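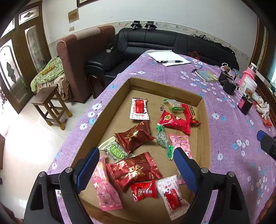
The old sweet shop on the corner in Sturkerwood is opening up again, and I have been grinning about it since I heard. It's been dark since last spring, when Linemis moved its counter out to the shopping center by the highway, and I'd pretty much given up on it. Then brown paper went up in the windows in August, and a little handwritten card appeared on the door – "Back soon, bring your appetite."

The new place is called Samidari. It'll sell candy and snacks from all over, mostly the wrapped kind you buy one piece at a time, plus a few shelves of cookies and crackers. I got talking with the owners while they were hauling in shelving (I was only walking the dog, I swear), and they told me they have more than 300 different items on order. I asked if that included the sour plum ones I ate by the fistful in college. It does. I may need to set myself a budget.

If you haven't lived here long, that corner has a lot of history in it. The building went up in 1753, and it was a bakery for ages before anybody sold a peppermint there. When I was a kid it was Brouwer, and Brouwer had the big glass jars and the brass scale, and you pointed at what you wanted and hoped your quarters would cover it. My sister always went for the licorice. I always went for whatever was the brightest color, and I can't say my taste has grown up much.

Brouwer closed in 2000 and then it was a phone store, a tax office and a place that sold only lamps. Linemis did all right for a while with fudge and ice cream, but the parking is terrible and I think that wore them down. The parking is still terrible, by the way. Use the lot behind the library and walk over, it takes two minutes.

The new owners have kept more than I expected. The long counter is still there, sanded down, and the floor tiles are staying even though a couple of them rock when you step on them. They found the old Brouwer sign in the cellar too, and it's going up on the back wall. I got a bit choked up at that, which is a silly thing to do in front of strangers carrying shelves.

Prices sound fair to me. Single candies will start at 9 cents, and there's going to be a mix-and-match deal where you fill a small paper bag and pay one price for it. Kids from the elementary school are going to clean that place out every afternoon, and good for them! They're also planning a shelf for sugar-free stuff and one for things made without nuts, with the ingredients printed out in English for anything that comes in with a foreign label. A couple of parents on my street had been asking about exactly that.

Samidari hopes to have the doors open before the leaves are down. There's one more inspection to get through and the new front window is late, so they wouldn't give me a date. Hours will be late morning to early evening to begin with, maybe longer once the holidays get closer. If you're after part-time work, they're looking for two people for the after-school rush – just knock on the side door and ask.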